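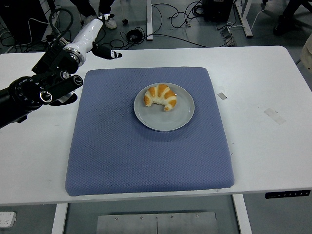 Gripper setup for soft food: arm drifts low after a table height change

Posted Aug 28, 2026 in Arms and Grippers

Hi all! I'm setting up a single-arm cell at a height-adjustable desk, and I'm having far too much fun with it. The job is picking up a croissant from a plate. The plate sits on a quilted cushion, and the arm comes in from the left. My trouble is the pick height. I taught everything in May and it was great, then I moved the desk down and back up to the same reading, and now the fingers go in nearly 5 millimeters too low. I've re-homed the arm twice. Do I have to teach every point again? There are 69 of them in the program and I would love to keep my evening – any ideas welcome!

Skestbridge

Don't reteach! Please don't, you'll hate it. What you want is a work frame tied to the table, and then you only fix the frame.

Is your arm bolted to the desk or to its own stand? If it has its own stand, the desk reading is only good enough for people's elbows. Mine never comes back to quite the same place. Pick three spots on the bare tabletop, well apart and off the cushion, touch each one slowly with the same pointer, and save that as the frame. Every point hanging off it moves along with it.
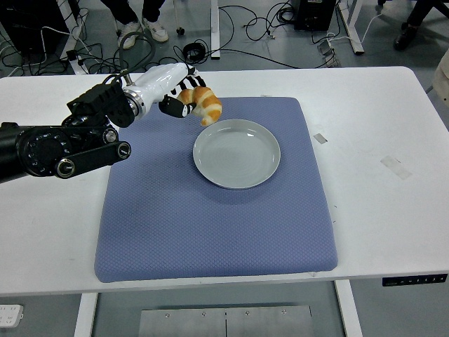 Then deal with the cushion separately, as it's the squishy part of the stack. I keep a second offset just for the plate and check it with the plate sitting where it will be used. Let the cushion settle for a minute before you measure, and run the first pick at your slowest speed with a hand on the stop button. Once that looks good, try a few more with the plate turned. I love this part – you change one number and the whole program falls back into line!

One more thing: look at the cable loop near the wrist. If it pulls tight when the arm reaches across, your readings will wander and you'll blame the desk for it.

Letville

same thing happened to me, it was the desk. I put tape on the leg to mark the height and stopped touching the buttons

Benmoussa

Agree with the frame answer. I'd add a check at the start of the program: go to one known spot above the table, stop, and compare by eye with a gauge block. It takes seconds and has saved me a lot of squashed pastry. Also write down the finger closing force next to the frame values, so both get looked at when something changes. Mine are on a card taped inside the controller door.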